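Filed under: Press Corrections Project / Notebook / Coding & method

September, started 9:40 am

Picking up from the mess I left at the end of the last entry, where I wrote "sort out prominence!!" and then went home. So, prominence.

The set is 3,000 printed corrections and apologies, and for each one we want to know whether the paper put it anywhere a normal reader would run into it. Easy to say. The original codebook had one line on this ("record page number of original and of correction") and I wrote that line myself, so I only have myself to grumble at. Page number is a terrible measure. A correction on page two sounds wonderful until you look at page two of the Starncombe Herald, where the corrections box sits under the weather and next to the lottery results, in type my mother couldn't read with both pairs of glasses on. Meanwhile the Hrubý case (I'll keep calling it that, everybody does) got its apology on page eleven, but across the top, with his name in the headline. If you were Mr. Hrubý, which would you want?

Spent the first hour going back through the Hrubý file, mainly to have one case I know inside out before I touch the scheme again. Short version for anyone reading this who joined after the summer: the paper ran a splash saying he'd got a court order to keep his name out of a story about his marriage. There was no order. He hadn't asked for one. A lawyer for somebody else in the same business had, and the paper mixed up the two men, and then the follow-up pieces all copied the first piece. The paper took the story down, waited, and then printed an apology that says it was sorry "for any confusion." I have gone round and round on that phrase. It doesn't say they named the wrong man! If you hadn't read the splash you would have no idea what was being apologized for, and if you had read it you might well come away thinking the order existed and they'd just got a detail wrong.

Which takes me to the thing I want to change. At the moment we treat "apology present" as yes or no. I'd like to break it into 4 levels:

0 - no admission, just new wording slipped in
1 - says something was wrong, doesn't say what
2 - says what was wrong, doesn't say what's right
3 - says what was wrong and gives the right fact

Under the old way Hrubý is a plain yes. Under the new way he's a 1, and I think a 1 is fair. Tried it on a handful from the top of the pile and it mostly went fine, with one horror: a Starncombe clip where the paper corrects the correction. First one gets the councilman's name right and his job wrong. Second one fixes the job and misspells the name. I've parked it in a folder called "ugh."

Jarmila Holub doesn't love the word "admission" for this. She says it sounds like a courtroom, and that a coder who sees it will start deciding who's guilty when all we want is what's printed. Fair. Changing the column heading to "what it tells the reader." Longer, but nobody's going to get worked up over it.

Note on Dokasura, which is being a pain again. When you change the options on a field that's already been used, the old answers don't go away, they just hide. So if I swap yes/no for the new levels, every record already coded keeps its old "yes" somewhere in the basement, and the export hands you both. Found this out the fun way last spring with the "legal threat mentioned" field. Plan this time is to make a new field beside the old one, leave the old one alone and lock it. Florian Perrin has the admin login, so he'll have to do the locking. Have asked. Have asked again.

11:15. Coffee, then the prominence thing properly.

What I've got so far. Forget page number as a score, keep it as a fact. Then compare the two items on things we can measure off the scan: how much of the page each one takes up, how big the headline is, and whether the person's name is in the headline of each. I'd also love to have "would a reader of the first story see the second one" but that isn't something you can get off a scan, it's something you'd have to ask readers, and we haven't got the money or the readers. Leaving it in the write-up as a limit.

The area measure is the one I'm keenest on. You draw a box around the original, including its picture, and a box around the correction, and divide. For Hrubý it comes out tiny, because the original had that enormous photo of him getting out of a car. And here's a problem I hadn't thought of until I was sitting there with the box half drawn: does the photo count? It was part of what did the damage. Plenty of people would have seen the photo and the headline in the gas station rack and never read one word of the rest. Nobody prints a sorry with a photo that size, though, so if we count it, every paper looks dreadful, and if we don't, we're pretending people read newspapers like a contract.

I went and bothered Janka Bednárik about it and she said do both. Two ratios, with photo and without, and let the reader pick. Simple. I was annoyed at how simple. It does mean drawing more boxes, and the box drawing is already the part that makes everyone's wrist hurt, so I need to be nice to people about it.

Also, while I'm here: continued stories. If the splash starts on the front and turns to page four, the box is on both pages. Please please don't just box the front. I found a run of these where somebody had (no names, it was me). 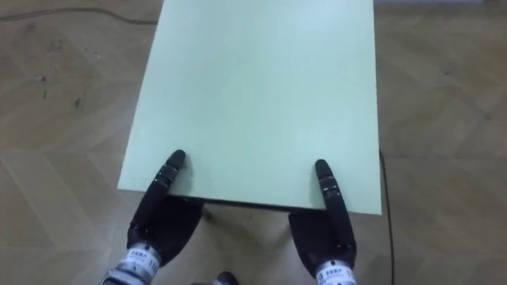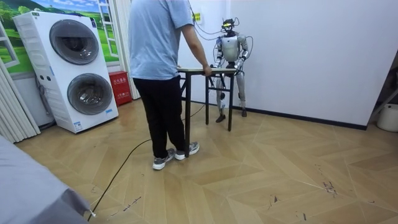

Ha-neul Hyun would throw the area ratio out altogether, and made the case over lunch better than I'm going to make it here. The point was that a big apology can still be a bad one. A paper with a lot of lawyers will cheerfully give you a quarter page of nothing, three paragraphs about how seriously it takes accuracy and half a line about you. A small local paper will give you two sentences that say exactly what it got wrong. Score by size and you've rewarded the quarter page.

I said that's what the other scale is for, the one with the levels, and that nobody's making us add them together. Ha-neul's answer was that somebody will. The minute there are two numbers in a table, a person in a hurry multiplies them, and then it's a league table, and then a paper at the top of it puts it in an ad. I didn't have a comeback. We left it that the two measures go in separate tables, on separate pages, and that we say in plain words in the intro that they don't measure the same thing. I'm still keeping the ratio. Ha-neul is still against it. Writing that down so we don't have the whole lunch over again next month.

One good thing to come out of it: there should be a field for padding. How many of the words in the correction are about the mistake, and how many are about how wonderful the paper is? I tried it on the Hrubý apology with a pencil, underlining. Most of it stayed un-underlined. There's a whole sentence on the paper's "proud tradition." Quick to do by hand, slow to explain to a second person, so I'll write up some worked cases before I inflict it on anyone.

2:30 pm. Agreement check between me and Eduard Šimko on the new levels.

We took the same small pile, went to separate rooms, no talking. Levels 0 and 3 were great, we barely differed. The middle is where it gets muddy, as you'd expect. Nearly every fight was over corrections that start "An article on [day] suggested that..." Eduard reads "suggested" as saying what was wrong, so he gives it a 2. I read it as the paper wriggling, so I gave it a 1. After some back and forth I think he's right and I was marking the tone, which is the exact thing Jarmila warned about this morning. Rule for the codebook: if the wrong claim is stated anywhere in the correction, even in weasel words, it's at least a 2. Wriggling gets its own tick box. (I insisted on the tick box. I want to be able to count the wriggling.)

The other fight was over "clarifications." Papers love calling a thing a clarification when it's a flat-out correction. Eduard wanted to leave them out, as the paper itself doesn't call them corrections. No! If we let the papers' own labels decide, they can shrink their numbers just by changing the word on the box. We code them all and write down the label as printed. He came round on that one, or got tired, one or the other.

Also his, and good: some corrections only exist online, stuck on the end of the article in italics, with no date. We can't compare those with anything in print, and we can't tell when they went up. Flelero keeps old copies of the pages for some of the titles, so we might be able to narrow it down to between one copy and the next. Might. I had a look for the Hrubý piece and the saved copies skip straight over the stretch we'd need, naturally. Marking online-only ones with a flag and leaving the date blank. Do not guess dates. A blank is fine.

4:50 pm, tidying up.

To do, me: write the new column text, with the weasel words rule. Worked cases for padding. Redo the boxes on the continued stories I botched. Email the Herald's library again about the missing January pages, politely, even though the last reply was just a link to their own home page.

To do, Florian: lock the old field in Dokasura. (Third time of asking, I'm putting it in writing.)

Question for the group: what do we do where the apology was read out in court and the paper then reports on its own apology as a news story? There's at least one in the pile. It's long, it's on a good page, it has everything in it, and it's written as though it happened to some other newspaper. My gut says code it as a correction with a note. Jarmila's gut says it's a news story. Bring opinions.

Related entries
- Why "regret" and "apologize" are coded separately
- Boxing scans: how to draw them and where to save them
- Dokasura exports, the double answer problem
- Starncombe Herald: list of missing pages
- Anonymous sources pilot, notes from the first try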